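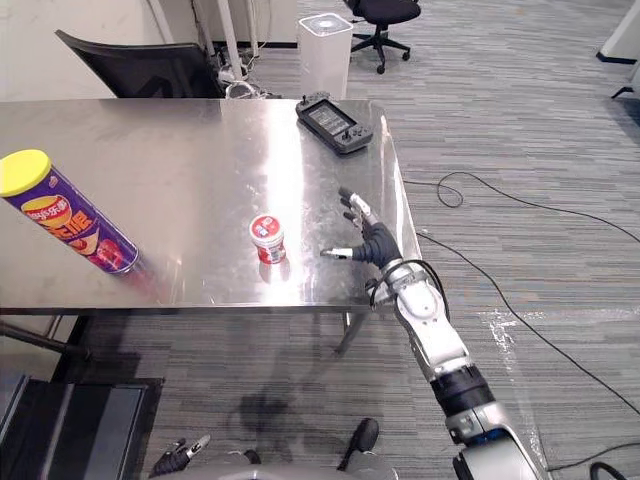 Fig. 1. Snack can with a purple label, lying on a steel table.

Packaging and Everyday Shopping
Handout 6: What the label is for
11 November 2018

Bring this to section. If you lost Handout 5, it was the one on shelf height, and it will be on the test.

1. The label's three jobs

A label has to be found, recognized and, in distant third place, read. Most of the money goes to the first two. The law cares mainly about the last one, and that explains the size of the ingredients list.

Found: color does this from across the aisle. Strong, flat color beats detail at any distance over a few steps. The can in Fig. 1 is deep purple with an orange-yellow logo, and you can pick out both before you have read a word.

Recognized: the logo and the food picture. Note that the picture shows the food at its best moment, one it may never have had.

Read: everything else. Shoppers claim to read it. See the reading from week 4, in which they also claim to floss.

2. Shape

Tall round containers protect fragile food and waste shelf space, as any circle does when you pack it next to another circle. They also roll. Boxes stack well and look dull. Bags are cheap, full of air, and blamed for it. The air is there as a cushion, though you are free to keep being angry.

3. Case: the Skomolwood cracker

Skomolwood sold a plain cracker in a beige box for 19 years. In October it switched to a dark green box, same cracker, same weight. The Plaltetport store got 187 comment cards. Most said the recipe had been ruined. A few said it had improved. The recipe was in the packet I passed around last week, and it had not changed by a grain of salt.

Terms to know from this case: taste transfer, line extension, loyal buyer (defined in class as "a person who complains and then buys it anyway").

4. Case: Jiltov tea

Jiltov printed brewing instructions in four languages and ran out of room for the name of the tea. Sales fell. We will discuss whether these facts are related. I have my suspicions.

5. For next time

Read Awasthi, the chapter on color and price, and skip the appendix unless you enjoy tables.

Write 700 words on one package from your own kitchen. Cover color, shape and what you noticed first. Do not hand in the package. Last year I received yogurt.

Papers go in the box outside my office, stapled. The stapler next to the box is empty and has been for some time.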